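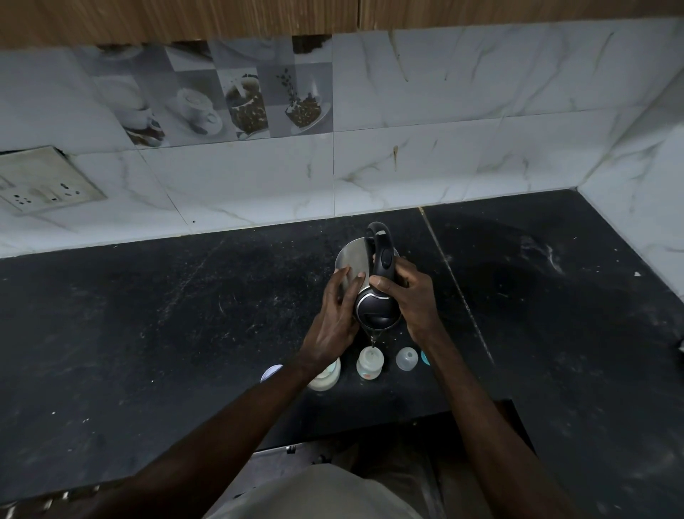 Section 4: Changing the Rekis cartridge

Your filter has cleaned up to 2,000 liters by now - nice work! A fresh cartridge goes in fast.

1. Close the cold water valve under the sink.
2. Open the faucet until the flow stops.
3. Turn the housing left and pull it straight down.

Caution: The housing is full of water. Keep a bowl under it.

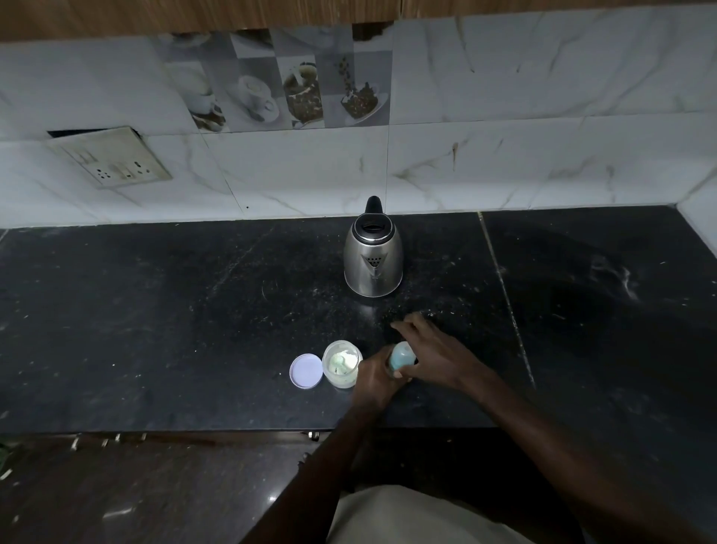

Bríd Ní Mhurchú writes that her housing wouldn't budge until she used the wrench from the Berano kit, and then it came free on the first pull.

4. Wipe the O-ring and press it back into its groove.
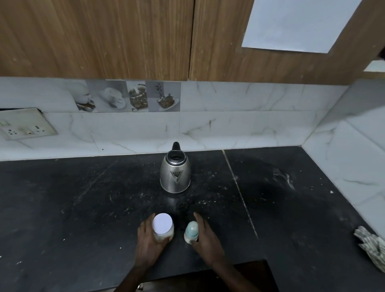 Fig. 4-3. Two feeding bottles in front of the kettle.

5. Drop in the new cartridge, blue end up, and hand-tighten the housing.

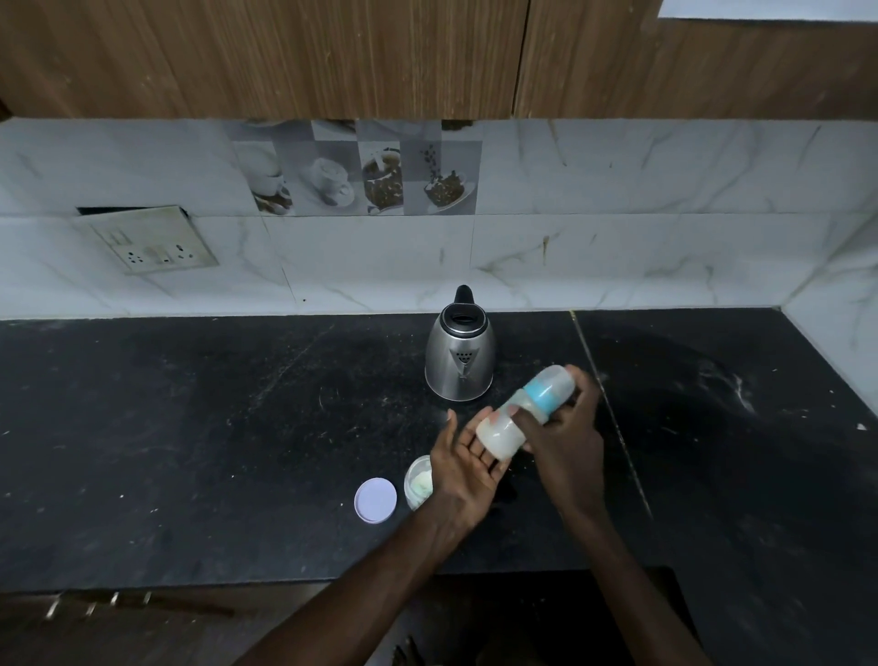 New cartridges shed a little carbon dust, so shake yours gently before step 5. Hold it like the bottle, one palm under the end and the other hand wrapped around the middle. Then open the valve, run the faucet for 4 minutes, and enjoy that first clear glass!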